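This site uses cookies to remember your settings and to count visits. Accept all / Manage preferences

Filed under: Household work, Tabletop, Open materials

# Tully Tabletop: cutlery sorting and bundling notes

Version 2. Maintained by Lorenz Hofstetter. Corrections are welcome, also corrections of my English.

## What is in this package

Tully Tabletop is a collection of pictures and short written notes about one kind of household work: taking small, light table things out of their bags and boxes, putting them in order, and storing them again. The largest part is plastic cutlery. There are also cups, napkins, lids, straws and the containers in which all of these live.

The package has 2,000 pictures, grouped in 123 sessions. A session is one person doing one job from the beginning until they say it is finished. The notes are plain text, one file for each session, with the same name as the folder of pictures.

We made it for people who write instructions for such work, who teach it, or who need words for it. It may be useful also to people who design drawers and organisers.

## Why cutlery

Cutlery looks like an easy subject, and when Darragh Fahy proposed it I was not convinced. After the first sessions I changed my opinion. Plastic knives and spoons are thin and slippery, they lie over each other, and a handle of one kind is very similar to a handle of another. When you put them down they make a fan. When you pick up a bundle, the pieces are seldom level, and people have different habits for correcting this. One person knocks the ends on the table, another turns the bundle upright and lets the pieces slide through the fingers.

The colour also matters. With black pieces on a dark table, the shine of the handles helps more than the outline. With white pieces on a white cloth it is the shadow.

## How the tables were prepared

We did not prepare them. The sessions were made at ordinary tables, with what was already lying there.

We asked only that the containers stay on the table or near to it. Tall containers are used most for wrapped packets, because the packets stand well when they are close together. Clear boxes are used for loose pieces, so that one can see the kind without opening.

Round tables gave us more difficulty than square ones in the writing. "Left edge" and "back corner" have no good meaning there. In the notes for round tables we say "near side", "far side" and "towards the rim", always from the place of the person who works.

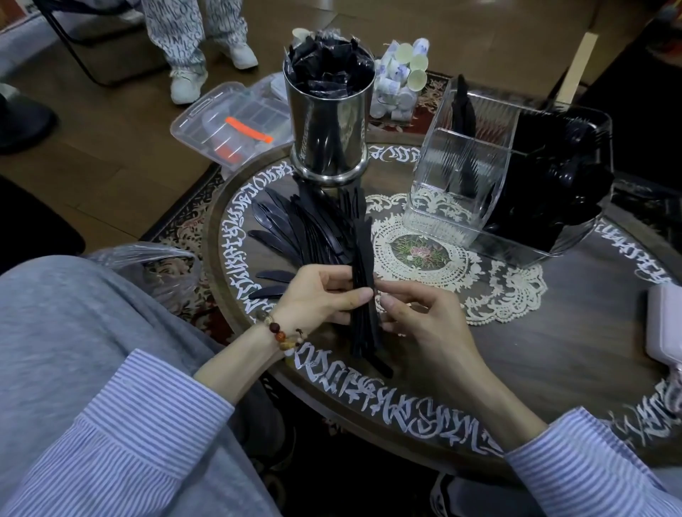 ## Words used in the notes

- **Bundle**: several pieces held together in one or two hands, all in nearly the same direction.
- **Fan**: loose pieces on the table which overlap and point outwards.
- **Packet**: cutlery still in its wrapper. A black wrapper is also a packet, even if it is easy to take it for a loose piece.
- **Tall container**: any upright container without divisions, of steel, glass or other material.
- **Organiser**: a box for storing small things, with or without divisions inside.
- **Table dressing**: doilies, runners, mats and cloths. These are named only when they lie under the work or close to it.
- **Rest of the table**: all other things. Cups are named if they can be recognised as cups.

In version 1 we used "bunch" and "bundle" for the same thing. Kieran Ní Mhurchú has replaced every "bunch", but in 16 files the old word is still in the title line.

## Known problems

Forks are fewer than knives and spoons. The households had simply used more of their forks.

Some containers are so full that the pieces inside cannot be separated by eye. In such cases the note says "mass" and gives no kind.

The 24 sessions from the Danov kitchen have shorter notes than the others. They were written late in the evening and I have not found the time to repeat them.

Transparent bags are not treated in the same way everywhere. Jagadeesh Chettiar names them always, I name them only when they contain something. We will decide on one rule for version 3.

## Use and thanks

You may use and change the material if you name the collection and keep this file together with it. Do not try to find out who the persons are.

Thanks to Joris Cuypers, who read all the notes for round tables and removed the word "corner" from most of them. Questions about the folder names should go to Jagadeesh, questions about everything else to me.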